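Books on the floor, again

Quick one tonight because it's late and I still have dishes.

So the little yellow bookshelf. I keep going on about it, sorry. Rounded sides, pink shelf on top, blue one under it. I like it more than any grown-up shelf I've owned. It holds almost nothing. That was sort of the idea – a small shelf for the books I'm reading now, everything else goes in boxes at Callomby until I have 300 more inches of wall. (Never.)

Sunday was meant to be the big sort. Started at 4, figured I'd be done by 5. Ha.

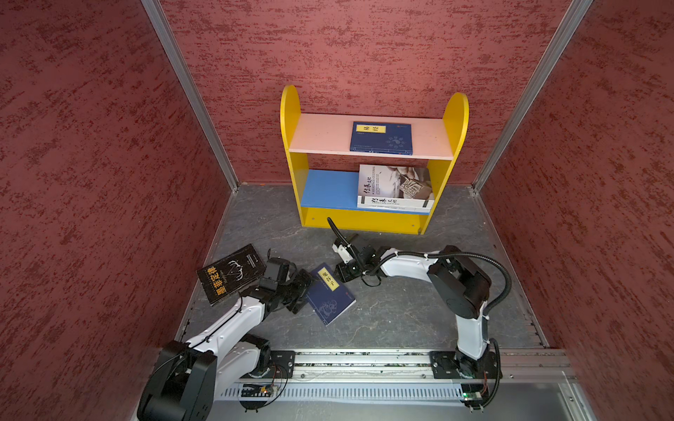 My old system was by size. Looked great, couldn't find a thing. Then Catarina Baptista told me to do it by mood, and I tried that for all of January and kept forgetting what mood I'd been in. So now it's plain old subject. Classics up top, craft and culture on the blue shelf, and the pop psychology wherever it fits. Murphy's Law (墨菲定律) doesn't have a spot yet. Seems right for that one.

I still can't decide about the I Ching. Flat or standing? Flat takes up half a shelf but I pick it up more when the cover is facing me. Gonçalo says flat books are just a pile with manners. He has 16 cookbooks stacked next to his stove so I'm not taking advice form him.

The Heritage Culture book is staying no matter what. Hands carving a seal on the cover, lovely thing. And yes I have two copies. One was supposed to be a gift, I forgot, the birthday passed, now there's two. If anyone wants one, email me.

Stuff I want to fix before next weekend:

bookends – thin ones, the Breltano ones were too fat and ate the whole shelf
a dust cloth that isn't a sock
somewhere for the big books, maybe the low bit at the bottom
stop buying books

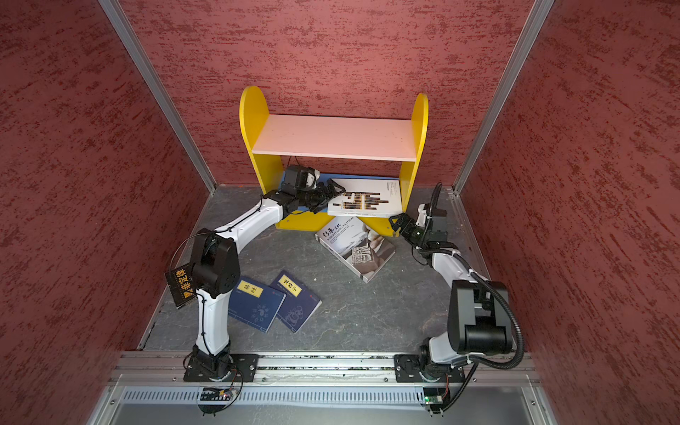

Yellow shelf, red walls, books all over the floor.

Anyway I moved the classics twice and then moved them back. Probaly going to do it again. If you have a small shelf and a system that lasted longer than a month, tell me in the comments, I mean it. Dishes now.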